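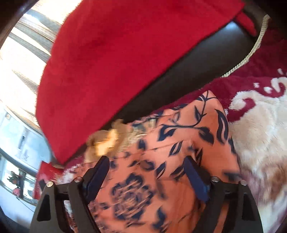
Handout 6: Notes from the Golell open day

Read these before the lab. The open day had three stops and we spent most of our time at the second, on cloth handling. Bring the handout with you, as the lab sheet refers to it.

1. Why cloth is hard

A box keeps its shape when you grip it. Cloth does not. An orange fabric with a navy flower print, bunched up near a red fleece, has no fixed outline to plan a grasp from. Patterned blankets add a second problem: the print has edges of its own, and software can take them for folds.

2. Hand-held gripper

Two fingers with blue pads on the inner faces. The operator moves the tool by hand, and the camera on it records the work. The Hatard group told us they want 1,000 recordings before training and had 161 on the day.

3. Light

Daylight through window blinds changes over a session. Setar records at different hours on purpose. Compare this with the fixed lamps in Handout 4.

4. Terms to know

Grasp point: where the fingers close on the cloth.
Deformable object: anything that changes shape when handled.
Episode: one recording from start to stop.

For the lab: pick one cloth item, write down two possible grasp points, and say which you would try first. Limit 100 words. The Gebretsadik reading is optional until December.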